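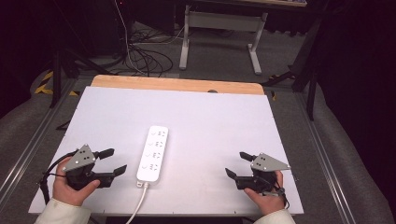
The Pevstead robotics club has set itself 500 recorded goes at everyday table jobs before the end of March, and I remain to be convinced. The idea is that members do each job by hand, holding a pair of grippers, and a robot arm later learns from the recordings. The present job involves a white power strip with four sockets, placed on a white board with a gripper either side of it. White on white strikes me as asking for trouble, but the club says a bit of difficulty is good for the software, which they call Minunov. We shall see.

By 19th March they had 23 goes they were willing to keep. I asked what happened to the others and was told they were "being looked at". The arm itself has yet to try any of it.

To be fair, the members are learning a lot about patience, and the wiring is tidier than last year's. The club would like another 700 pounds for the Sturico entry. I would want to see the arm pick something up first.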